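Trurkholm Modular Tram Platform

Home > Products > Stops and stations > Trurkholm

Low-floor platform system for street-running light rail and tram stops
Manufacturer: Hrynyshyn
Standard height: 279 mm above top of rail
Module length: 2 m
Structural warranty: 10 years
Availability: made to order

Overview

Trurkholm is a precast platform system for tram and light rail stops built in or beside a road. It replaces the usual kerb, fill and paving build-up with concrete modules that sit on a prepared base and bolt together end to end. Once the modules are down, the surface is ready for tactile pavers, shelters and ticket machines.

The system was designed for councils and transit authorities that need to upgrade existing stops on a line that is still running. Most of the noisy work (cutting, drilling, casting) is done in our yard. What's left for the street is excavation, base preparation, lifting and bolting, and that can be split into night possessions if the line has them.

It also suits new lines. If track is going in at the same time, talk to the track contractor early about who is setting out the platform edge. The edge should be set from the finished rail and never from the design drawings, and we have had to re-shim platforms where this was missed.

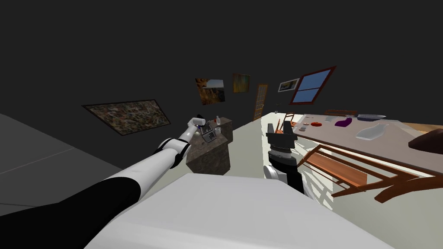
Modules come as edge units, infill units and ramp units. Edge units carry the coping and the slot for the rubber gap filler. Infill units make up the width behind them. Ramp units bring the platform down to footpath level at one end or both. For an island platform, edge units are placed back to back with infill between them where the width allows.

Height

The standard height is 279 mm above top of rail, which suits the low-floor trams run by Buvolura and comparable vehicles. Other heights can be cast. A different height means a different mould for the edge and ramp units, so please give us the vehicle floor height in both the empty and fully loaded condition when you ask for a price.

Small corrections are made on site with the levelling feet. These adjust from above through capped holes in the deck, so the module doesn't need to be lifted again. The feet are for fine adjustment during installation and for later correction if the base settles. They aren't meant to make up for a base that was built too low.

Curved stops

Edge units can be supplied straight or cast to a radius. On gentle curves, straight units are normally acceptable and the gap filler takes up the difference. On tighter curves the gap at the vehicle doors will vary along the platform, and the operator has to decide whether that is acceptable for boarding with wheelchairs and prams. Send us the alignment and the door positions and we will draw it up.

Surface

The deck has a broom finish as standard, running across the direction of travel. Exposed aggregate is available in grey or buff. We don't recommend painted decks, as they wear quickly at the doors and are slippery when wet.

Tactile pavers are set into a recess behind the coping. The recess depth is 200 mm narrower on infill-only sections where no warning strip is required. Pavers are not included in the module price because most authorities have their own approved supplier. Let us know which one before casting so that the recess matches.

Drainage

The deck falls away from the track toward a channel along the back edge. The channel has removable grates and connects to the street stormwater at either end. On island platforms the fall is toward the centre line.

Leaves are the main maintenance issue. If the stop is under plane trees or maples, order the wide grate and plan to clear it more often in autumn. In areas with regular frost or snow, ask for the heated coping option (see below) and tell us what de-icing product your crews use. Some of the cheaper salts will mark the concrete and attack the grate fixings.

Services and conduits

Each module has cast-in conduits that line up with the next one. There are separate runs for power and communications, with pull pits at the shelter and ticket machine positions. The conduits are joined with a sliding coupler before the modules are bolted up.

Stray current is a concern on electrified lines. The reinforcement in each module is electrically continuous and has a bonding point at both ends. How these are bonded, or whether they are left isolated, is a decision for the line's electrical engineer. We supply the modules unbonded and with the terminals capped.
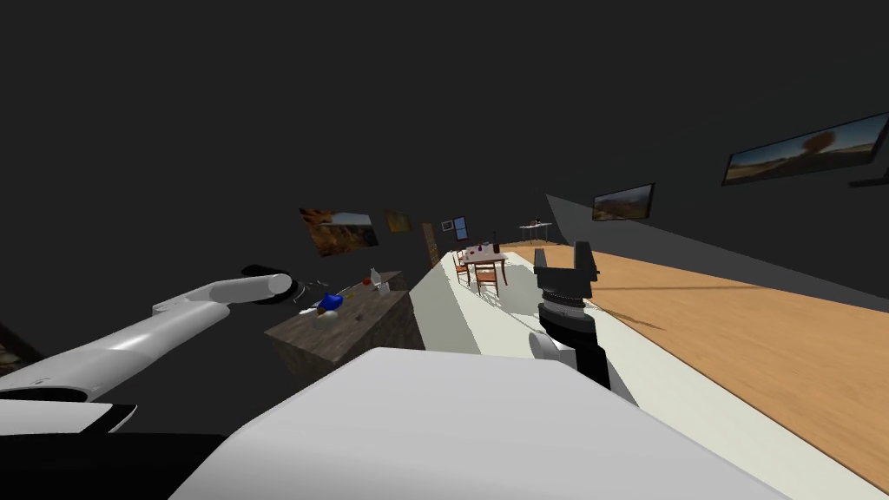 Robot arms and a dark wooden counter.

Options

Heated coping. Electric heating cable is cast into the edge units, with a controller mounted in the nearest services pit. It keeps the edge clear of ice but won't clear a heavy snowfall.

Gap filler. A black rubber strip is fitted to the face of the edge unit. It is held by a clamping bar and can be changed from platform level in sections. It is designed to bend if touched by the vehicle.

Handrail sockets. Stainless sockets along the rear edge and ramps take posts to your own design. Unused sockets are closed with flush caps.

Edge lighting. A low-level strip is fitted under the coping nosing. Check with the operator first, because some drivers find it distracting at night and some authorities don't allow it.

Bicycle track bypass. Ramp and infill units can be arranged to carry a cycle path behind the waiting area or up and over the rear of the platform. The layout depends heavily on footpath width.

Site requirements

The base is compacted road base with a thin levelling course, or a concrete slab where the ground is poor or where there are services underneath that can't be moved. We provide a base drawing with every order. The base is built by your civil contractor and should be surveyed before the modules leave our yard.

Edge units are lifted with four-point chains from cast-in anchors. A truck-mounted crane is usually enough for edge and infill units. Ramp units are heavier and longer, and the lifting plan has to take account of overhead wires. Where the wires can't be isolated, modules can be brought in along the track on a flat trolley and slid across using low-friction pads. This is slower and needs to be allowed for in the program.

Existing utility covers are the most common cause of late changes. Please have every pit and valve within the platform footprint located and measured before you send us the layout. A cover that falls on a module joint is awkward, while one in the middle of an infill unit can normally be boxed out.

Where it's in use

The first installation was at Zarkbridge, where the existing stops were narrow kerbside refuges with a high step up into the vehicle. The platforms were installed in stages while trams continued to run past on the adjacent track. The second stage opened in February, with ramp units at both ends and the wide grate throughout.

Changes made after the first stage included a deeper cap on the levelling holes, as the original caps were being lifted by the street sweeper, and a stiffer clamping bar on the gap filler. Both changes are now standard. Replacement caps for first-stage platforms are available from the parts desk.

Maintenance

Check the module joints and gap filler yearly. Joint sealant is a normal polyurethane product and can be bought locally. Individual modules can be unbolted and lifted out if damaged by a vehicle, and we keep the moulds for every project so that a matching unit can be cast.

Platform height and offset should be measured again after any track work through the stop. Tamping, grinding and rail replacement all change the relationship between rail and platform. Levelling keys are supplied with each order, and spares can be bought separately.

Warranty

The concrete modules and lifting anchors are covered for 10 years. Rubber parts, sealant, grates and electrical options are covered by their own shorter terms, listed on the quotation. Damage from vehicles, unapproved de-icing products or movement of the base is not covered.

Ordering and enquiries

To prepare a quotation we need the track alignment, the vehicle floor height and door positions, the required platform length and width, and a survey of the existing footpath levels. Photographs of the stop from both directions are useful. Freight is quoted separately to the nearest truck-accessible point.

Technical enquiries go to Gholamreza Mirzaei in the platforms group. Base drawings, the lifting guide and the maintenance manual can be requested through the same desk.

Related products: shelter footings, track crossing panels, replacement gap filler, levelling keys and caps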